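Limholm loan fee: how is it booked?
2 min read

touchline_67
Warkstead have confirmed the Limholm winger on loan until March, with an option to buy. Does the loan fee count against this season's squad cost limit, or is it spread over the option period?

halfspace
This season, all of it. Only a permanent fee is amortised. An option isn't a purchase until it's taken up.

Grendurow End
Disagree. If the option becomes compulsory after 9 starts, the auditors can treat it as a sale from day one. Depends on the wording.

halfspace
Only where the trigger is virtually certain. He started 47 per cent of league games last year. No auditor would call that certain. 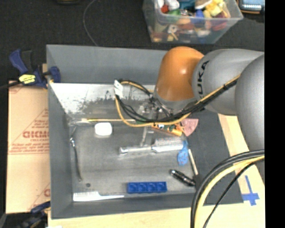 touchline_67
And wages? The local paper has us paying 50 per cent.

Grendurow End
Then half his wage goes in our figure and Limholm carry the rest. Same split as the Sýkora loan.

halfspace
The Sýkora loan had no option, so it's a poor comparison on the fee. Agreed on wages.

Grendurow End
I was only comparing wages. Still want to see the clause before I accept your first answer.

6 replies · 3 shares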